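Sasitz workshop log, upstairs copy
Aug 10, 2025
Entry by Gøran Bakke, initials from whoever reads this far

Vanity station again. My job title still says packing technician, and I spent the morning putting things down on a dressing table and picking them up again, with a gripper in each hand. My mother asked on the phone what I do now and I said cosmetics.

For the record, since the January handover notes are no use: the packing line at Altinside gets its first pair of arms when our demonstrations are good enough, and the people showing the arms what to do are the people who used to do it. Small caps and lids first, bottles after. Sylvain Gilbert calls this knowledge transfer. He has a slide. 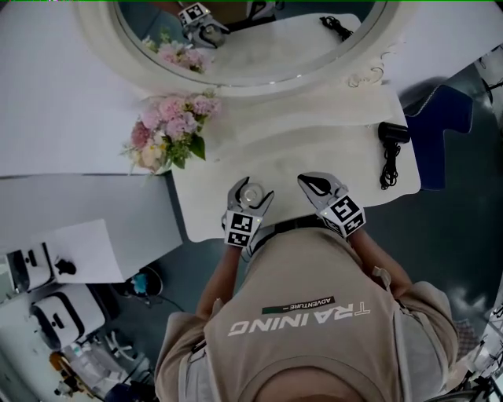 Notes on the small stuff. Thin clear parts are miserable. With fingers you feel the rim and you're done. With the jaws you come in low, close slowly, and accept that you'll look like a man defusing a button. Going in from the side works better for me than from the top. Sylvain disagrees and is welcome to take my afternoon.

Had 13 takes rejected by the Ronton checker before lunch. Four of those were fair. The rest were marked "hesitation", which I'd like to discuss with somebody, as hesitating is how I avoided breaking anything at Altinside all those years. Apparently the arm should learn my hands but leave out the part where I think.

Wrists: sore on the outside, worse on the left. Same complaint from both people who did the long session. The old job got you in the lower back, so at least it's moving around the body. I've asked for shorter blocks and a lower rest for the grippers between takes. Request is in the Abubakari tracker, where requests go to mature.

Target for the week is 135 accepted takes per person. The number came from the schedule and has never met a bottle.

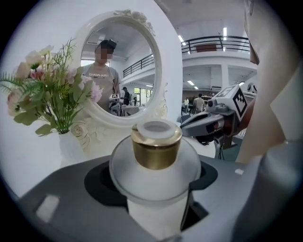 On bottles, then. Get the jaws on the body and leave the cap alone, it's the first thing everyone grabs and it turns. Keep the approach level. If the bottle tips, let it finish and start over, don't chase it, the chase gets recorded too and the arm will happily learn to panic.

Talked to Sylvain over coffee about what happens to the packing crew afterward. His version: four of us go to supervising cells, the others get retrained. Retrained as what was a shorter conversation. To be fair to him, he wrote the question down, and he's the one who got us the training rate for these weeks when the first offer was regular pay. I don't mind the work. It's quieter than the line and you can sit down for some of it. What I miss is talking while I pack, which you can't do much of with a checker that takes it out on your pauses.

Loose ends:
– re-tighten the left gripper, there's play in the jaw
– ask Ronton what counts as hesitation, in seconds, in writing
– swap sides after each block, try it for two days and compare wrists
– flowers stay where they are, Sylvain moved them last time and we lost the whole set
– rest height, chase the tracker

Sylvain, if you're reading this, side approach. Try it once before you write back.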